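3.2 Turf moisture and ball roll at the two courses

Roll distance was measured on the practice greens at Silach and Altwood, both parkland courses on clay. Each green was divided into four zones, and balls were released from a grooved ramp set at a fixed height. A total of 196 releases were kept for analysis. Releases in which the ball met an old pitch mark were discarded and repeated from the same spot. Readings began at 7 a.m., after mowing and before the first players were allowed on to the green.

Moisture was read with a Mallet probe pushed to a depth of 100 mm. The probe was wiped between readings and checked against oven-dried cores at the start of each session — a step left out of the earlier Binus trials, which may explain the wider spread reported there. 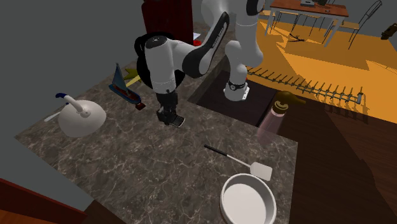
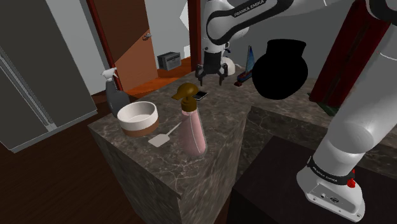 Figure 2. Simulated robot arm with a two-fingered gripper over a dark, marble-patterned kitchen counter, two renderings.

Page last changed: October, 3:40 p.m.

Roll distance fell as moisture rose in every zone at Silach. At Altwood the same pattern held on the upper two zones only. The lower zones drain towards a ditch and carry more meadow grass, and the effect of moisture could not be separated there from that of the grass itself. Slope was dealt with by rolling each ball in both directions and taking the mean, although this correction is known to be poor on steeper ground.

Foot traffic was entered as a second variable. The green at Altwood had taken 3000 rounds in the season before measurement, and wear was heaviest near the path. Worn zones gave a longer roll at equal moisture, but the difference was small beside that between morning and afternoon readings. Afternoon values are therefore treated separately in Section 3.3.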